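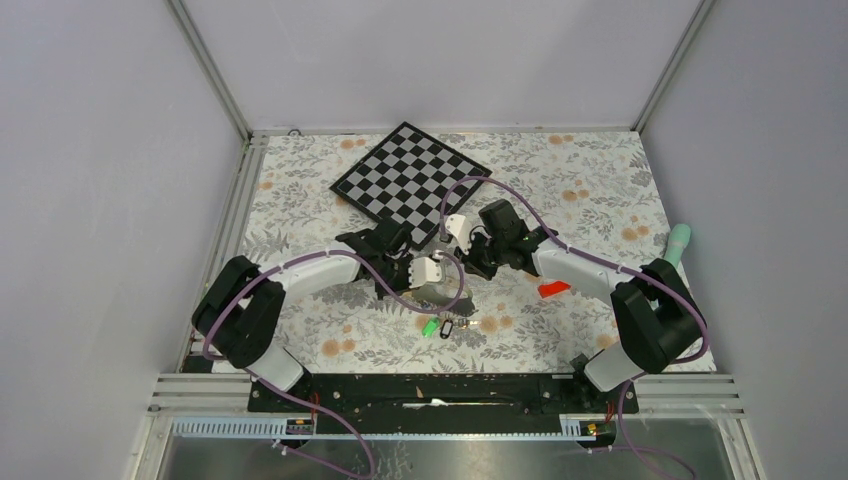 Tablecloth with leaves, ferns and small orange blossoms, with a checkerboard on top.

Zisomness Textile Pattern Words, release 6

README, last changed 2023-06-19

Contents of this folder

This dataset is a list of words that people use when they describe printed household cloth: tablecloths, curtains, tea towels, cushion covers and bed linen. It has 2679 entries. Every entry is a short written description of one pattern, together with labels for motif, colour family, density and layout. There are no pictures in the data files, only text.

I began the list in December, when I was cataloguing second-hand cloth for the Pevard online shop. Each seller wrote "floral" for everything, and a search for ferns gave no ferns. I wanted a small vocabulary that a normal person can use without a textile education.

Files

patterns.csv: the main table, one row for each description
motifs.csv: the 73 motif labels with a one-line meaning
colours.csv: colour families and the everyday names that belong to them
rukano_map.csv: translation from the old Rukano labels to the present ones
changes.txt: what was changed in each release

All files are UTF-8 with commas as separator. Descriptions that contain a comma are in double quotes.

Columns in patterns.csv

id: a number, never used again after an entry is removed
item: kind of cloth, for instance tablecloth or curtain
text: the description as the seller wrote it, with spelling corrected
motif_1, motif_2, motif_3: labels from motifs.csv, most important first
ground: colour family of the background
density: sparse, medium or dense
layout: scattered, striped, bordered, framed or single
source: P for Pevard, G for the Gruber catalogue, R for Rukano

The second and third motif may be empty. Please do not read an empty field as "no other motif". It means only that the seller did not mention one.

How the labels were given

I read every description and gave the labels by hand. After a pause of 90 days I labelled a part of them again without looking at the first result, and where the two did not agree I wrote a clearer rule in motifs.csv. The most difficult pair was "leaf" and "branch". The rule is now: if the stem is mentioned, use branch, and put leaf as second motif.

Sage, olive and moss are all in the family green. Peach and apricot are in orange. Grey was hard, because many sellers call the same cloth grey, silver or stone. I put all three in grey. Off-white, cream and ivory have their own family and are not white.

Known problems

The Gruber entries are older and shorter than the others. Many of them say only the item and one flower, so density is often missing.

"Blossom" and "flower" are separate labels, but the sellers do not use them in a consistent way. If you train a search on this data, I recommend to join them.

Checks and tartans are few. They came mostly from Rukano, where the layout was not recorded.

Some descriptions were translated into English by me. They are marked with a t at the end of the source code, for example Gt.

Use and licence

You may use, copy and change the data for any purpose, also commercial, if you keep the name Zisomness in your notes. The shop texts are included with permission of the sellers. Prices and seller names were removed before the first release.

Corrections

If you find a wrong label, please send the id, the column and the value you propose. One message with many corrections is better for me than many messages. Removed entries are listed in changes.txt with the reason.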